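小零件拆下来老是混,大家怎么分拣的?
手工维修互助 > 工作台与收纳
浏览 1,666 次

Mereana Costigan 发表于 8/26/20
先说情况。我在家拆旧手柄、旧玩具,能用的留下,攒着修别的。桌子是白色的那种拼接桌,灯挺亮。问题是东西太小了,震动马达、小圆板子、一截一截的线,拆完摊一桌,回头找就找不到。上礼拜一个小马达直接滚到桌缝里,抠了半天。

现在用的是一个分格药盒,格子太深,手指伸进去捏不住,镊子又容易勾到线。马达那两根线细得要命,已经扯断过两回了。

想问三件事:
一、用什么装比较顺手,要不要盖子
二、怎么摆,左手右手会不会打架
三、马达和带线的东西怎么放才不断线

预算不多,30 块以内最好。抽屉柜就别推荐了,家里没地方放。先谢谢。

Bevan Treloar
买个 Vrabec 的磁性垫,完事。我用了 6 个月没丢过东西。

Mereana Costigan 回复 Bevan Treloar
电路板又不吸磁……而且马达里头有磁铁,会不会粘一块儿?

Bevan Treloar 回复 Mereana Costigan
哦对,我主要是放螺丝的。那当我没说。

Hauke Engelhardt
赶着出门,想到哪写到哪,有错别字见谅。

盒子别买深的。浅口、方的、敞开的,塑料就行,颜色要跟零件差得远。我用黄的,银色的马达掉里面一眼看见。白盒子不行,灰的更不行。盖子不要,开开关关的时候最容易碰翻,收工了拿块布盖上就好。

中间放一个带边的托盘,不锈钢的,厨房用品店都有,圆角的好擦。盘底一定垫张白纸!不垫的话金属反光,小东西看着跟没有一样。纸脏了就换,焊锡渣什么的一兜就倒掉了,比擦盘子快。还有一点,金属盘导电,带电的板子不要往上搁,电池先拆。垫了纸也别偷懒,纸会滑开。

摆法:盒子左边两个右边两个,托盘居中。我的分法是这样的
左上:马达
左下:圆板子、小板子
右上:线
右下:不确定的、待测的
左右手各管一边,不交叉。左撇子就反过来。

盒子上用记号笔写字,写在内壁上,不要写底下,底下一放东西就挡住了。缺点是时间长了自己都看不懂写的啥,哈哈,我也中过招。写大一点,写清楚一点。后来我改成贴美纹纸,再写,能撕。
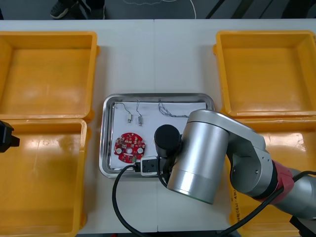

线和马达怎么放
马达平躺着放,线让它自己往上翘,别去压直,也别绕在马达身上。断线基本都断在根部那一点点,所以拿的时候捏金属壳,不要提线。镊子用平头的,尖头的会戳破线皮。两个马达之间留条缝,线勾在一起了就慢慢抖,别拽。

线单独拢成一把,松松地卷一下就行,跟马达隔开一点。长的短的先不用管,等用的时候再挑。

圆板子拿边缘,别按中间那一圈小元件。有的焊得不牢,一按就掉,掉了你都不知道是哪颗。

一次别倒太多出来。盘里就放几样,分完再倒下一批。我以前图快一股脑全倒,结果比不分还乱,最后又从头来。

灯的事:顶灯直照的话,光面塑料盒底会有一块亮斑,小零件正好在亮斑里就看不清。把盒子挪一挪,或者在底下也垫张纸。台灯从侧面打最好。

Flynn Rutherford
楼上说的差不多了,补两句。

桌缝拿透明胶带封上,一条就够,宽的那种。拼接桌我也吃过亏,Mereana 你那个马达八成就是这么滚下去的。

盒子我买的 Cullico 的,不贵,但是边上有点毛刺,要拿砂纸蹭一下。Stekine 的也有,口沿往外翻一点,好端,就是叠起来占地方。随便哪个都行,别为这个纠结。真要省钱,外卖盒剪浅了也能用,就是轻,容易被袖子带翻,底下粘点蓝丁胶。

至于震动马达,放进盒子之前最好先测一下,坏的直接扔。我攒过一大袋,9 月份要用的时候一测,一半不转,白占地方。测的时候按住外壳,不然它会在盘子里到处跑,线也就甩断了。

Mereana Costigan
谢谢两位!刚去翻了厨房,有个现成的不锈钢盘,省了。盒子准备买四个黄的。胶带已经贴上了,贴歪了,不管了。

再问一句,线要不要按颜色分?我这边红的黑的都有,也有好多没皮的。

Hauke Engelhardt 回复 Mereana Costigan
量少不用分。没皮的单独放,别跟板子搁一个盒子里,容易搭到焊点上。先这样,我得走了。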